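Why Is a Cutting Board Striped?

February 20, 2023
By Athina Athanasiadis

Look closely at a wooden cutting board and you will often see stripes. Some are pale cream. Others are tan or brown. Nobody painted them on. They are separate strips of wood, glued side by side to make one flat board.

A tree trunk is round, and a board needs to be flat and wide. You could cut one wide plank from a big trunk, but wide planks have a problem. Wood takes in water from damp air and swells a little. When the air is dry, it shrinks again. A wide plank may swell more on one side than the other, and then it bends. Woodworkers call this warping. A warped board rocks on the counter when you try to cut a carrot.

Narrow strips help. Each one still swells and shrinks, but the strips hold each other in place, so the whole board stays flatter. A board made this way is called laminated, which means built up from pieces stuck together.

Many cutting boards are made of maple. Maple is a hard wood with very small pores. Pores are tiny tubes that carried water up the tree when it was alive. Small pores make a smooth surface, and crumbs and juice have fewer places to hide.

The color of a strip depends on where it grew in the trunk. The outer part of a maple, called sapwood, is creamy white. The middle part, called heartwood, is darker. Even two strips from the same tree may not match.

The thin lines running along each strip are the grain. They show which way the wood fibers go. Think of a handful of dry spaghetti — the fibers lie next to each other in the same way. Wood splits easily along the grain and is much harder to break across it.

At the Stadden workshop, Rasmus Strazds makes 20 boards at a time. First he saws the maple into strips and lays them out on a bench. He moves them until he likes the pattern. Then he spreads glue on the edges and squeezes the strips together with clamps. They stay clamped for 18 hours. After that he sands the board, starting with rough paper and finishing with a finer one. Last comes a coat of oil made for kitchen wood. Last year he sold more than 300 boards.

You can take care of a wooden board at home. Wash it by hand with warm water and a little soap, and dry it with a towel. Stand it on its edge so that air reaches both sides. Do not leave it in the sink or put it in the dishwasher — hot water can make the glue joints open. Ask a grown-up to rub in some food-safe oil when the wood starts to look dull.
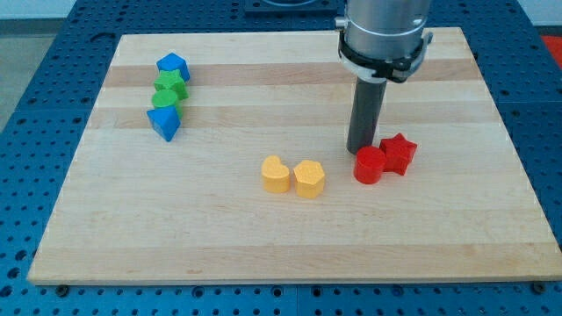

A board that has been used for years will have knife marks. If they get deep, an adult can sand the top smooth and oil it again.

Contact us | Copyright 2023 Vonska | Back to top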